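작업 노트, 목요일 오후

표면 쪽 이야기부터. 반델라노 아니고 반도라노(Vandorano) 석고다. 지난번 노트에 내가 이름을 잘못 써 놓아서 주문이 한 번 꼬였다. 범인은 나다. 반성은 했고, 반성하는 동안 배송비가 나갔다.

오늘 한 일: 이장석고 배합 비율 다시 잡기. 찻잔용 몰드 세 벌이 전부 모서리부터 부스러지고 있어서 물을 줄여 보기로 했다. 기존 배합은 석고 100에 물 86. 선배들이 쓰던 값이라 다들 의심 없이 썼는데, 벽에 붙은 메모를 자세히 보니 86 옆에 연필로 물음표가 있다. 몇 년째 물음표를 레시피로 쓰고 있었던 셈이다.

새 배합은 100 대 74. 석고 3,000g 기준으로 물 2,220g. 체에 내려서 물에 뿌리고 2분 불린 다음 손으로 저었다. 드릴 믹서는 기포가 너무 올라와서 이번에는 안 썼다. 되직해지는 속도가 예상보다 빨라서 마지막 몰드는 부었다기보다 퍼 담았다. 윗면이 생크림 케이크 같다. 맛은 없을 것이다. 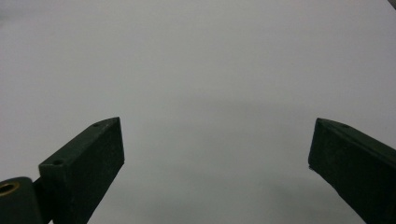

건조 무게도 적어 둔다. 1번 몰드는 탈형 직후 1,987g. 내일부터 아침마다 재고, 이틀 연속 같은 숫자가 나오면 다 마른 걸로 친다. 건조기 온도는 45도 넘기지 말 것. 지난달에 누가 60도로 올려놓고 퇴근해서 주전자 몰드 겉이 분필처럼 됐다. 누군지는 안 쓰겠다. 본인이 이 노트를 읽는다.

엘리켐 웜베이(Elikem Wumbei)가 와서 물을 줄이면 몰드가 단단해지는 대신 흡수가 느려진다고 했다. 맞는 말이다. 슬립을 부으면 두께 4mm까지 가는 데 전에는 12분이었는데 이번엔 더 걸릴 것 같다. 시험은 몰드가 마른 뒤에. 그때까지는 둘 다 자기가 맞다고 생각하면서 지내기로 했다.

슬립은 레키(Leckie) 백자토 그대로. 비중 1.76, 해교제는 건드리지 않았다. 변수를 한꺼번에 두 개 바꿨다가 아무것도 알 수 없게 된 게 5월 일이고, 그 결과물은 지금 연필꽂이로 쓰고 있다.

분리제: 물비누 세 번 바르고 세 번 닦음. 3번 몰드는 두 번만 닦은 것 같다. 탈형할 때 삐걱 소리가 나더니 주둥이 쪽이 콩알만큼 떨어졌다. 고운 사포로 정리했고 이음선에는 지장 없음.

남은 것
원형 뒷면에 번호 새기기. 연필 번호는 비누칠하면 지워진다.
석고 물 싱크대에 버리지 말기. 침전통 쓸 것. 배관 기사님이 우리 전화번호를 외우셨다.
플릭덴(Flikden) 저울 영점 확인. 아무것도 안 올렸는데 3g이라고 우긴다.
벽 메모의 86에 줄 긋고 74라고 쓰기. 시험 끝날 때까지는 물음표도 같이.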